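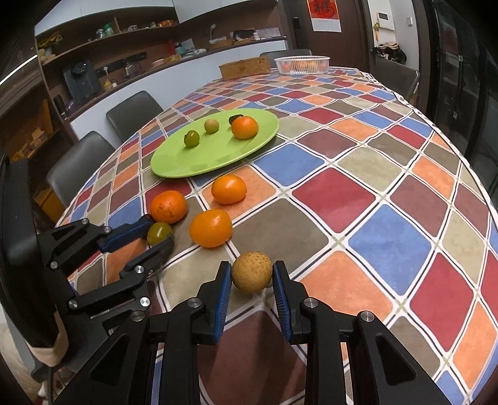 Pantelis Fragkou started with dry stone walls and came to plastering later, when a customer in Melolberg asked him if he could also repair the inside of the house. He said yes, and then he had to learn it quickly. "I ruined one ceiling," he says. "I did it again for free, and that customer still calls me."

Today his small company, Undwood, has two vans and takes mostly old houses. The work is lime plaster, re-pointing and sometimes a floor. He has been in the trade for 16 years, and he speaks about lime with more patience than about people who want it finished by the weekend.

"They see the gypsum plaster in the shop, and it is hard the same day. With lime I must come back, and come back again. In September I can still work outside. After that I watch the weather every evening – my wife says I am married to the forecast."

I asked him about the house on Flasten Road, where he removed cement from the whole north wall. The wall had nearly 400 years, and the cement was put on it in the time of the last owner. Fragkou does not blame the builder who did it. "Everybody used cement then. But the stone could not dry, and the damp went inside, up to the bedroom. We took it off by hand, with small chisels. A machine breaks the edges of the stone."

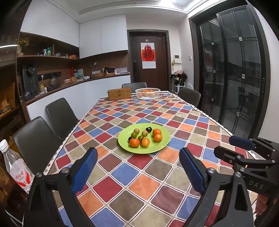 Ka-ming Lai remembers the same wall differently and told me that the chisels were the easy part, and that the real trouble was the scaffold, which had to be moved 2 times for the neighbor's gate.

Fragkou laughs when I repeat this to him. "Yes, the gate. I forgot the gate."

For the price he gives a written offer, and he asks 100 dollars for the first visit, which he takes off the bill if the work goes on. Some people do not like this. "Before, I drove everywhere for nothing," he says. "Now they call when they are serious."

The next job is a barn in Hamdy – he has seen only the roof side so far, and the mortar there comes out with a finger.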